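Refurbishing a Dell Desktop Tower: What Comes Out and in Which Order

Student project report
Tharun Chettiar and Aishwarya Shenoy
Submitted June 10, 2023

1. Background

Our department has a store room with old desktop towers in it, taken out of the teaching labs when the machines were replaced. Most of them still start. Some have too little memory for current software and some have a failed drive. The usual thing is to send the lot for recycling without opening them.

We wanted to write a working order for stripping and rebuilding one of these towers, so that a first-year student who has never opened a computer could follow it. The store list has 341 entries in total, covering monitors and printers as well. We chose a Dell tower because there are several alike and parts can be swapped between them.

2. Working position

The tower is laid on its side on the slotted aluminium table with the side panel off and the motherboard facing up. We tried it standing upright first and gave that up. Cards and cables hang sideways in that position and you need one hand to hold the case still. Lying down, the memory, the graphics card and the drive can all be reached from above. 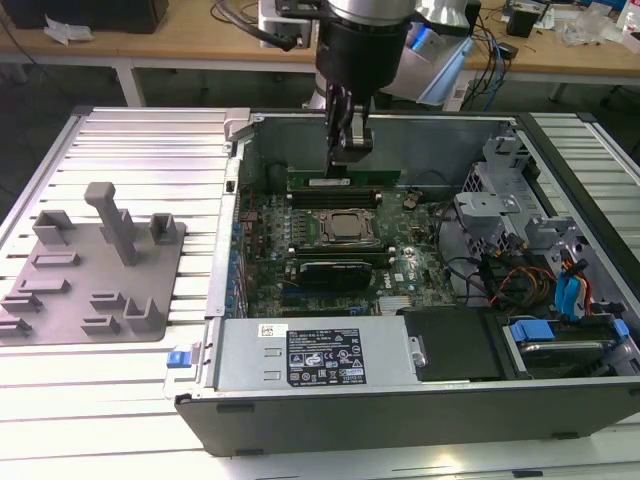 Before anything is touched the mains lead is pulled out and the power button is held down for a few seconds. We also clipped a wrist strap to bare metal on the chassis. Aishwarya kept the notes while Tharun worked, and we swapped over for the rebuild.

3. Order of removal

We went through the strip-down 11 times in all, changing the order as we found problems. The final order is:

Cables to the drive, data first, then power.
Hard drive, with its blue plastic bracket.
Graphics card.
Memory modules, one at a time, noting the slot each came from.
Power supply, only if it is being replaced.

In our first attempts the memory came out at the start. It is the easiest part to reach and we expected it to make a good first step. The trouble was that the modules then sat on the table for the rest of the job, and on the fourth run one was put back in the wrong slot. Moving it to later in the list cured this. Small parts now go into an Orico tray with a lid as soon as they are out.

4. Tools

The list is short. A cross-head screwdriver (ours is a Truketti, medium size), the wrist strap, a soft brush, the tray and a roll of masking tape for labels. Much of the case is tool-less. Expansion cards are held by plastic clips at the rear wall, so for those it is a matter of learning which way each clip moves. Blue plastic is a good guide to what is meant to be handled: the card slots have a row of six blue clips, and the drive bracket is blue as well. We put this near the top of the instruction sheet and it saved a lot of words further down.

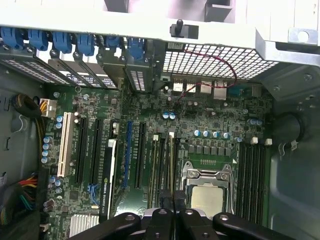 5. Problems

Cable routing took longer than any other part of the rebuild. The power supply wires come off in thick bundles and do not like to be bent a new way, so it pays to put them back as they were. Our sheet now asks for two photographs before unplugging, one of each end of the case. At the rear end the black and yellow wires run down the inner wall to a white four-pin plug at the corner of the board, and a thin red cable loops over the ports. It is easy to put a loose cable back on the wrong side of something, and without a photograph we would have been guessing.

Dust was the second problem. We brushed towards the open side and kept the brush away from the slots. Next time we would do the brushing before the tower is carried in.

The third was our own labelling. Masking tape marked with a felt pen is fine for a day but the ink rubs off. Gwilliam card tags on string were better, and can be used again.

6. Cost

We spent 324 rupees on tape, tags and a brush. The limit set for the project was 1,000 rupees. The screwdriver and strap were borrowed from the lab.

7. Further work

The sheet has only been tried by the two of us. We would like it tested in November by the new intake, on a second model with a different drive cage. A section on replacing the coin-cell battery is also missing.

Comments (3)

Ovholm wrote:
Useful, thanks. Did you check the memory with a test program after the rebuild or just see if it started?

Tharun Chettiar wrote:
Only that it started and showed the full amount. A proper memory test should go in the next version.

bench_six wrote:
Please add a line about not forcing the blue clips. The plastic on old cases gets brittle and I have snapped two.

Contact the project page editors | © 2023 the authors | Back to top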